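Varbridge Community Workshop
Introductory Mechanisms – Handout 4: Gears on a base board

Bring this handout to the practical. You will also need a pencil, a steel rule and the parts list from Handout 3.

What we cover
Last time we looked at levers and simple linkages. Tonight is gears: how to describe them, how to work out a ratio and how to lay out a short train on a flat board before anything is fixed down.

Terms
Tooth count – the number of teeth on a gear. It is always a whole number.
Hub – the thicker part in the middle that sits on the shaft.
Bore – the hole through the hub.
Pitch circle – the imagined circle on which two gears meet. It lies between the tips of the teeth and the roots.
Driver and driven – the driver is the gear you turn. The driven gear is the one it moves.
Idler – a gear between the driver and the driven gear. It changes the direction of rotation but leaves the overall ratio alone.
Backlash – the small amount of play between meshing teeth.

Working out a ratio
Divide the number of teeth on the driven gear by the number on the driver. A driver with 20 teeth turning a gear with 100 teeth gives a ratio of 5 to 1. The driver goes around five times for each turn of the driven gear. Speed drops to one-fifth and turning force goes up five times, less what is lost to friction.

For a compound train, work out each pair separately and multiply the results. Write the pairs down in order. Most of the wrong answers in the November group came from skipping a pair.

Laying out the board
Use a flat board and work on a dark, plain surface if you have the choice. White parts on a white bench are hard to see, and small spacers go missing. Put every part on the board before you start and leave a finger's width between them. Pick up a gear by its hub or rim and try not to press on the teeth.

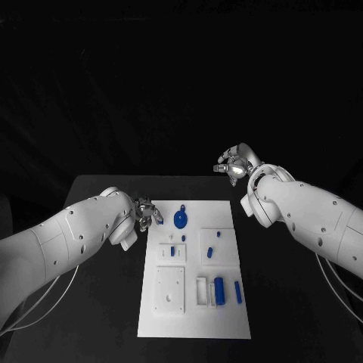

How far apart should two shafts be?
Add the two pitch diameters and divide by two. If the first gear is 20 mm across at the pitch circle and the second is 100 mm, the shafts go 60 mm apart, measured centre to centre.

Mark the centres in pencil and check them with the rule before drilling. Then set the gears in place by hand and turn the driver slowly through one full turn. If it binds at one spot, look for a burr on a tooth or a shaft that isn't square to the board. If it binds all the way around, the centres are too close. A little backlash is fine – leave it alone.

Parts and storage
The Grikari kits have plain bores and the Jacquet kits have keyed ones, so keep the two apart. Return parts to the tray they came from. The stock sheet currently lists 2,895 pieces and is kept in the Dirari cabinet beside the door. Write any breakage on the sheet.

Before next class
1. Find the ratio for a 12-tooth driver and a 36-tooth driven gear.
2. Add an 18-tooth idler between them. What changes?
3. Sketch a compound train with an overall ratio of 12 to 1, using four gears. Label the tooth counts and show the direction of each gear with an arrow.

Handout 5 covers racks and pinions.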